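Tennis ball roundup at the Holloway courts

August is when the practice balls go missing, and this year we are getting ahead of it! We started the season with 170 balls in the hoppers, and the last tally came to 136. A few are surely on the roof, but plenty are sitting in car trunks, gym bags and the bottom of hall closets – so please have a dig around at home and bring back whatever turns up.

Any ball is welcome, even one that has lost its bounce. The lively ones go straight back into the hoppers for the junior sessions, and the flat ones are passed along to the Plolow dog park, where they get a very happy second life. We would love to be back up over 150 before the fall ladder begins.

We are also trying out clear, open-topped bins for sorting, and I am a complete convert. The old canvas sacks were fine for hauling, but you had to tip everything out to find one decent ball. With see-through sides you can tell at a glance what's in there, and the soft walls mean a bin tucks easily under the bench by court two.
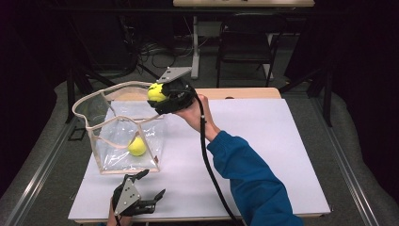
One ball in the bin and another on its way.

Drop-off is at the clubhouse door any time before 8 in the evening. Loose balls are fine, no need to bag them up. Thank you, and happy hunting!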